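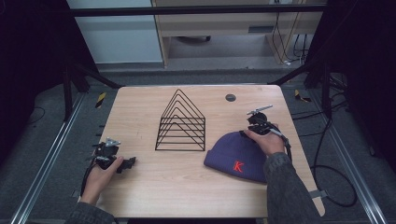
Where does the time go between a grasp prediction and the jaws closing?
Most of it goes to waiting. The policy runs fast enough, but the planner holds each command until the next full state update arrives, and the state update waits for the slowest sensor.

**Speaker notes: timing and planning in the Gashi stack**
Borislav Kos, December 2023

Slide 2: what Gashi is

- Gashi is our planning and control layer. Flillance is the perception side. Keep the two names apart, people mixed them up in October.
- Hand-held grippers for collecting demonstrations, arm for playback. Same message format for both.
- Soft goods and wire goods on a table. A knit hat next to a wire rack is a typical pair: one folds when you touch it, the other is mostly air as far as depth is concerned.

Slide 3: the data

- 3932 demonstrations recorded. 2781 kept after filtering.
- Say what the filter does: drops episodes with timestamp gaps, drops episodes where the gripper pose jumps, drops duplicates.
- Timestamp gaps are the biggest group by far. Leave the breakdown for questions.

Slide 4: clocks

- Each gripper stamps its own messages. The head camera stamps on arrival at the host. That was the first mistake.
- We now stamp at exposure and correct for drift at the start of every episode.
- Left and right grippers have separate offsets. Don't average them. We did for a while and two-handed tasks got worse.
- Show the plot before and after. Give people time to read the axis.

Slide 5: perception

- Flillance gives a mask and a coarse pose. For wire objects the depth inside the outline belongs to whatever is behind it, so the planner used to aim at the tabletop.
- Fix: fit thin segments to the mask edge, take depth only along those.
- For cloth we skip pose and predict a pinch point with a direction.
- PAUSE. Somebody will ask about transparent objects. We haven't tried.

Slide 6: planner

- Replans every 100 ms. The old version restarted from scratch each time. The new one starts from the remaining part of the last path.
- If perception is late, keep following the old path for up to 6 cycles, then slow to a stop.
- Stopping hard was worse. The arm shook and the next pose estimate was bad.

Slide 7: tooling

- Rarillow is the replay viewer. Live demo if the network is up, otherwise the recorded clip.
- Open one good episode, one with a gap. Scrub to the gap. Turn on the offset overlay.
- Mention that the config is stored with the episode. Old episodes load with their old calibration.

Slide 8: still open

- Handoffs between left and right. The planner treats the arms one at a time.
- Cable drag on the grippers isn't modeled.
- Stolton spelling on the title slide is wrong, it's Stoltton. Fix before sending the deck.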